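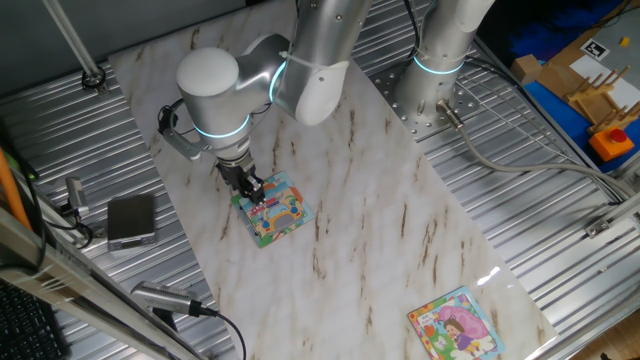 Ponce toy library to reopen in larger space in September

22/02/2018
Local News

The Putotik toy library in Ponce will move to a larger ground-floor space and reopen to families in September, its director, Aurelio Bermúdez, told parents at a meeting this week.

The library lends puzzles, board games, building sets and picture books to households with children under seven. It has worked out of two rooms above a bakery on the same street for most of its life, and parents have long complained about the stairs. The new space, a former fabric shop, has a level entrance and a back room that will be used for story hours.

"People were carrying a stroller, a baby and a bag of games up two flights," Bermúdez said. "Some of them stopped coming. I would have stopped too."

The library has 121 member families. Another 31 are on a waiting list, and Bermúdez said all of them will be offered a place once the move is complete. Membership will stay at $20 a year. Families who can't pay may ask for the fee to be dropped, as they can now.

The building suffered water damage during last year's storm, and part of the collection was lost. Most of the board games stored on the lower shelves had to be thrown out, along with nearly all of the picture books in Spanish. The puzzles were kept in plastic bins and came through in better shape, although a good number are missing pieces. Bermúdez said those will be given to schools for craft projects.

Sondbridge, a building supply company, has agreed to provide shelving and paint for the new location at no charge. Plokton, a toy importer, will replace 35 of the lost games. The library is paying for the flooring and the electrical work out of its own savings and expects to open with some of the rooms still unfinished.

Parents at the meeting asked mostly about hours. The library now opens three afternoons and one morning, and several people who work late said they have trouble returning items on time. Bermúdez said he hopes to add an evening — probably once the school year is under way — but would not promise it until he knows who can staff the desk.

There were also questions about parking. The new street has metered spaces on one side only, and the lot behind the old bakery will no longer be available to members. A drop-off box for returned items will be set into the front door, so that families can leave a bag without looking for a space.

The late fee will not change. It is 25 cents per item per day, and it stops once it reaches the price of the item.

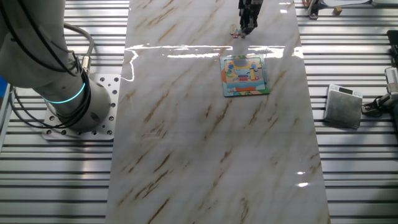 What members need to do

Items now on loan can be kept until the library closes its current rooms at the end of the summer. After that, everything has to come back, including extra pieces that families may have found at home after an earlier return. Loose pieces can be handed in at the desk in an envelope with the name of the puzzle or game on it.

Membership cards will remain valid at the new address. Families on the waiting list will be contacted by phone and should call the desk if their number has changed since the storm.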